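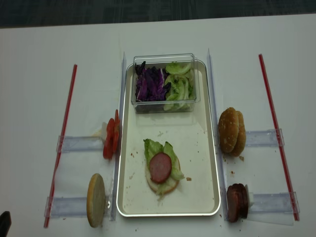

The sandwich bench in April, bottom bun, lettuce and one salami down.

Came in at 7:30 to get the bench before Yannick did and still ended up sharing it. He wanted the tray for his own trials and I wanted one full afternoon without anybody touching the holders. We split it. I got the morning.

The claim we are supposed to be testing is Sebastian's, more or less. He thinks the policy has learned the order of a sandwich - bottom bun, lettuce, meat, tomato, top - from 200 demonstrations, and that it will hold the order when things get moved. The number everybody likes is 97 percent. It has been on the group slide for a month and I have never been comfortable with it. It is 97 percent of placements, scored one at a time, with the ingredients always in the same holders. Put five placements in a row and the whole-sandwich figure has to come down, and I have yet to see anyone write that one on the slide.

So this morning I went through the logs before running anything. 337 runs are marked complete. I watched a pile of them at double speed with my coffee going cold, and I would argue with a fair share of the labels. One has the top bun sitting half on the tray. Marked complete. Another gets two slices of salami stuck together and keeps going as if it had one. Also complete. When I asked Veronica who had done the scoring she said it was her and Sebastian, in a hurry, before the Detatside visit, and that she would score some of them differently now. Good of her to say it. It doesn't fix the figure.

I did like how the lettuce goes on. I will give it that. It is the part I would have bet against, being floppy and ruffled and never the same shape twice, and the ruffles come out over the bun and the salami still gets put in the middle. But the salami always gets put in the middle. Is it finding the lettuce, or is it just going to the center of where a bun has always been? From looking at a half-built sandwich I can't tell, and neither can Sebastian, whatever he says.

The holders bother me more. Everything stands on edge, tomatoes at upper left, bun at lower left, the sesame top at upper right, the darker salami at lower right. Very convenient. Real kitchens do not hand you your salami upright and facing the same way. Larley makes this exact point in the paper we all read in the winter and then we all built the clear rails anyway. And nothing in our task touches the cabbage. It sits in its container at the far end with the green stuff and the planner has never once been asked to do something about it, so we can't say it knows to leave it alone.

Nilmini's idea is the one I want to run. Swap the tomatoes and the dark salami, left for right, change nothing else, 30 runs. If it reads the ingredients, the order should survive. If it has learned a set of places, we get tomato where the meat belongs and we have our answer before lunch. Sebastian says this is unfair because it was never shown that layout. I said that was the test. He went to make tea.

Tincuța came by and thought the swap was too easy, and wants us to hide the lettuce too. One thing at a time. If I change two things and it fails I will be arguing with Sebastian until summer over which one did it.

Wrote the scoring rules down before starting, which we should have done the first time. A sandwich counts only if all five pieces are on and in order, with no help. Sticking slices count as a miss. Scored by two people who don't see each other's sheet. Veronica and I will do it, and Yannick breaks ties.

Must order more buns, and ask Moldovan whether the Sodik controller can save the attempts it gives up on. At the moment those go nowhere, and I would like to know how many there are before I believe any percentage at all.

2 comments | 6 shares
Contact | © The author, all rights reserved | Back to top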